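第4章 编织物的结构与尺寸稳定性

本章讨论植物纤维编织面与机织布面的结构差异，以及二者在室内使用条件下的尺寸变化。 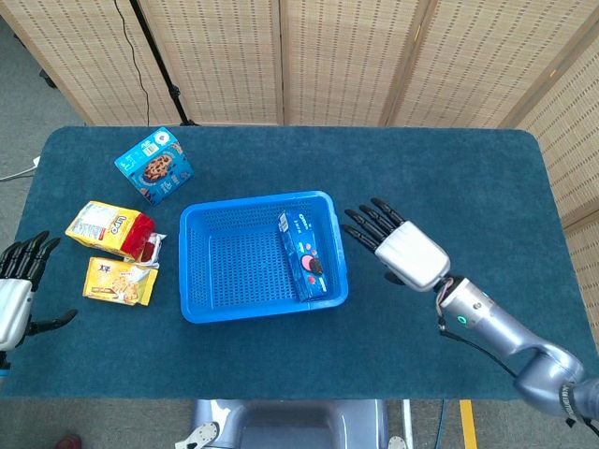 4.1 基本概念

编织物是由两组或两组以上的条状单元按一定规律交错而成的面状材料。单元可以是纱线，也可以是竹篾、藤条、草茎等未经纺制的植物条材。前者柔软，截面接近圆形，受力后容易变形；后者刚度较大，截面多为扁平矩形，交错点处的弯曲半径受材料本身限制。室内陈设中两类材料常常并用，例如以编织面作屏风的芯面，以机织布作桌面覆盖物。二者的交错原理相同，设计时所考虑的参数却有明显区别。

描述一种编织物，至少需要给出以下内容：条材的宽度与厚度、两组条材的夹角、单位长度内的条材数量（密度），以及交错规律，即组织。本章所称“组织循环”，指交错规律在两个方向上重复一次所需的最小单元。

4.2 平纹与斜纹

平纹是最简单的组织，每根条材依次一上一下，组织循环为2根×2根。平纹的交错点最密，条材之间相互约束充分，面内不易滑移，但条材弯曲次数多，对脆性较大的篾材不利。

斜纹中，条材连续越过两根或两根以上的另一组条材，相邻两行的浮点依次错开一位，表面形成斜向纹路。在条材宽度相同的条件下，斜纹可以编得更紧，表面也较平整，抗滑移能力则低于平纹。当两组条材颜色深浅不同时，浮点会在表面构成规则的短线或小块，其排列方向可用于初步判断组织类型。判断时应同时观察正反两面，仅凭一面的外观容易把双层组织误认为单层组织。

4.3 边框的作用

编织面本身没有封闭的边缘。条材在边缘处若不加固定，交错点会由外向内逐步松脱。常用的处理方法有三种：回编，即将条材末端折回并插入已编部分；包边，即用布条或薄篾裹住边缘后缝合；嵌框，即将编织面压入框架槽内，再以压条固定。

折叠屏风多采用嵌框法。框架承担自重和搬动时的外力，编织面只承受自身张力。框架槽深应大于压条宽度，并为编织面的横向胀缩留出余量。格罗泰蒂（Grotetti）工坊的操作规程要求，编织面在嵌入前应在使用环境中平放9天，使含水率与环境趋于平衡。省略这一步骤，入框后常见的缺陷是中部鼓起或条材从压条下抽脱。

各扇之间的连接件应允许扇面向两侧转动。若只能单向转动，屏风只能围成弧形，不能折成之字形，放置时的稳定性随之受到影响。

4.4 含水率与尺寸变化

植物条材的吸湿膨胀具有方向性：沿纤维方向变化很小，垂直于纤维方向变化较大。编织面中两组条材互相垂直时，宽度方向的膨胀首先消耗条材之间的空隙，空隙用尽后才表现为整体尺寸的增加。因此，密度较低的编织面对湿度变化不敏感，密度较高的编织面则可能起拱。

机织布的情况有所不同。棉、麻纱线吸湿后直径增大，交错处的屈曲加深，布面沿纱线方向收缩，这种现象称为缩水。裁剪桌布时，应先测定布样的经向与纬向缩水率，再确定裁剪尺寸。圆角桌面还应注意斜向部位：该处布边与经纬两向均不平行，悬垂后伸长较直边明显，下摆应在悬挂后修齐。

4.5 试样的制备

本章后续各节的测定均采用边长400毫米的正方形试样。试样应取自距成品边缘较远的部位，边线与一组条材平行，四周用胶带临时固定。每种组织取2块，一块用于测定，另一块留作对照。试样编号写在胶带上，不得直接写在条材表面。

测量时将试样平放，不加张力，沿两个方向各取三处读数，计算平均值。读数前后应记录室内的温度和相对湿度。尤勒（Ditte Juhl）提出的修正方法适用于条材夹角不是直角的试样，其推导见4.7节。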